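Why Do Some Clothes Go in a Mesh Bag?

A washing machine is rough on clothes. The drum turns, the water sloshes, and everything inside rubs against everything else. Jeans and towels don't mind. Thin straps, soft cups and light fabrics do – they can stretch, tangle or catch on a zipper.

Mesh is cloth full of tiny holes. Water and soap go in and out through the holes, but the clothes stay put.

Before wash day, sort your clothes into piles. Keep dark and white things apart, and put small or delicate things in a pile of their own.
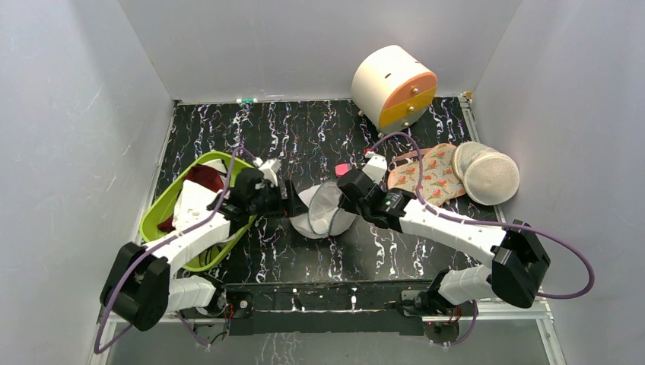
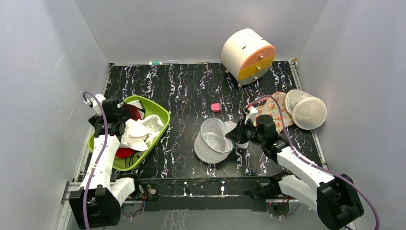 Sorting, with a green basket on the left and white mesh in the middle.

Color matters when you sort. Dye is what gives cloth its color, and some of it can wash out and stick to other clothes. Dark red is a color to watch. The basket has dark red and white fabric in it together, so those would need to be split up before washing. A new red shirt should have its first wash alone or with other reds. Ask a grown-up which setting to use, and read the label inside the collar first.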